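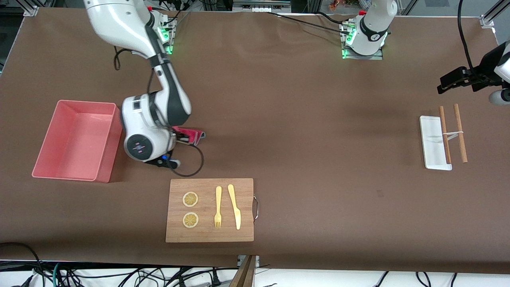 Recording Demonstrations for the Table-Setting Task

This procedure applies to all operators at the Jastham site who record two-arm demonstrations for the Cedesus training set. It replaces the version issued in February.

Before you begin

Confirm that both arms have finished their startup check and that both grippers open and close fully. Remove any object that is not listed on the task sheet. Check that the camera views are sharp, including the views from the wrists.

Place the objects

Set the bin, the cutting board and the tray in the zones given on the task sheet. Vary the angle of the tray between episodes. The chopsticks remain joined and may be placed across the tray or partly beside it. Do not line them up neatly every time. A system trained on tidy starting positions will perform poorly on any other kind.
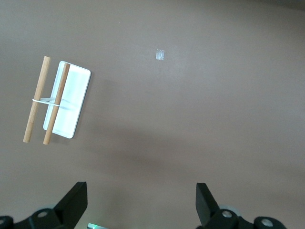 Approach the chopsticks with the gripper open and slow down before contact. Grasp one stick near the middle, clear of the connector. If the grasp slips, release, back away and try again within the same episode. Up to 20 percent of episodes may contain a corrected grasp, and these must be labeled "recovery."

Record and save

1. Start the recording before either arm moves.
2. Complete the task at a steady pace.
3. Return both arms to the rest position and stop the recording.
4. Enter the result in the Jodis log as complete, recovery or discard.

Each operator records 100 episodes per object layout. Discarded episodes do not count toward this total and must not be deleted. The reviewer at Ortuño requires them for the monthly audit.

Last revised 27th August

This site uses cookies to improve your visit. By continuing, you accept our cookie policy. Accept | Manage settings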